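Chapter 7
Choosing a Grasp from a Wrist View

7.1 What this chapter covers

Chapter 6 ended with a calibrated arm and a camera whose pose is known at every control tick. That is enough to say where a pixel points. It does not say where the fingers should go. This chapter builds the software between the two: a module that takes images from the wrist, proposes a set of grasps, scores them, and hands one to the motion planner.

The running task is clearing drinkware from a table onto a low shelf. Cups are a good teaching load. They come in few shapes but many finishes, and they can be taken by the rim, the body or the handle. Each choice limits how the cup can later be set down. Code listings use the Pulent planning library introduced in Chapter 3, and the log files are in Galindo format. Readers who skipped Chapter 3 should at least work through Section 3.4 on frame naming.

7.2 The wrist view and its limits

A camera fixed at the wrist moves with the tool. The transform from camera to fingertip is constant, apart from the travel of the fingers themselves, so an error in the arm's joint readings does not shift an object relative to the gripper in the image. For the last few inches of an approach, this is the most useful property a sensor can have.

The cost is occlusion. The fingers take up a fixed part of every image, and anything behind them is lost until the wrist moves. A detector trained on clear views will often report a half-hidden cup as a smaller cup, with its center pushed away from the finger. The grasp planner then receives a confident wrong answer.
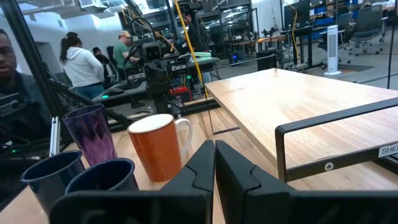
Figure 7.1. Wrist view before a grasp. The orange mug is just beyond the gap between the fingers; the two navy cups are partly hidden by the left finger.

Three of the problems treated in this chapter can be found in Figure 7.1. The navy cups are only partly visible, and their glossy interiors reflect light. The purple tumbler is translucent, and its faceted surface breaks up the texture that stereo matching depends on. Finally, the background is full of people and equipment, some of it seen through clear panels that also carry reflections. A detector that is not told where the workspace ends will propose grasps outside it.

The last problem is the cheapest to fix. Before any detection is run, the module projects the known workspace volume into the image and masks everything else. The mask must be recomputed for each wrist pose. Listing 7.1 does this in 20 lines.

7.3 Structure of the module

The module has four stages, each with its own input and output type:

Mask. Input: image, wrist pose, finger opening. Output: valid pixels, with both the background and the fingers removed.

Segment. Input: valid pixels. Output: object regions, each flagged if it touches the finger mask.

Propose. Input: regions and depth. Output: up to 200 candidate grasps.

Rank. Input: candidates and the place goal. Output: an ordered list.

The flag set in the second stage matters more than it may seem. A region that touches the finger mask has an unknown true outline, and its center should not be used. The ranking stage lowers the score of any grasp on such a region. If no unflagged region scores above the threshold, the module returns a request for a new view in place of a grasp. Section 7.6 covers how to pick that view.

The place goal enters at ranking and not before. A mug held by the rim from above can be set down on an open shelf top but may not fit under a second shelf. Keeping this test out of the proposal stage lets the same candidates be reused when the goal changes.

7.4 Data for the exercises

The exercises use the Fukix drinkware set, which holds 134 recorded approaches with wrist images, joint readings and finger opening. Load a recording and check that its image and joint clocks agree before running any stage. Exercise 7.1 asks for a plot of the offset between them. Keep the result, as it is needed again in Section 7.5, where the finger mask is drawn from the joint data.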